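4. Preparing the table for the ring and candle ceremony

This section is for the person who sets up the ceremony table of the Flodance wedding set. Please read it to the end before you open the box. If you hire the set from Rundevus, check also the list in the lid.

4.1 Choosing the table

1. Put the table where the guests in the first row can see it, but leave space for the couple to stand behind.
2. Push on each corner with your hand. If the table moves, put a folded card under the short leg.
3. Clean the top with a soft cloth. Do not use wax polish, the candle feet can slide on it. 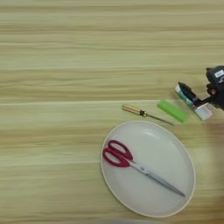 Fig. 4. Light wooden tabletop with a round white plate.

4.2 Candles

4. Place the two family candles at the left and right, and the common candle in the middle.
5. Press each candle down in its holder until it stands straight.
6. Light the family candles before the couple comes in. The common candle stays unlit until the vows are said.

Caution: Keep the veil, ribbons and paper flowers away from the flames. Never leave burning candles alone, also not during the photographs.

Note: Some churches and halls do not permit open fire. Ask this when you make the booking. For such places you can order the battery candles, part number 845.

4.3 Rings and cord

7. Tie the rings on the cushion with a single bow. A double knot is hard to open with nervous fingers.
8. Lay the hand-binding cord in a loose circle, with both ends towards the couple.
9. Tell the person who leads the ceremony on which side the cord lies.
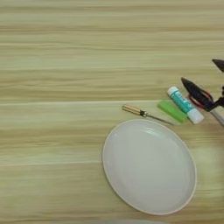
Fig. 5. White plate on the table, with a thin beige rim.

4.4 After the ceremony

10. Put out the candles with the snuffer. Do not blow, the wax can spot the dress.
11. Let the holders cool for 7 minutes before you pack them.
12. Roll the cord and keep it in its own bag. It belongs to the couple and does not go back with the hired parts.

For missing parts, write to Toon Segers at Rundevus. Text last changed 2022-12-07.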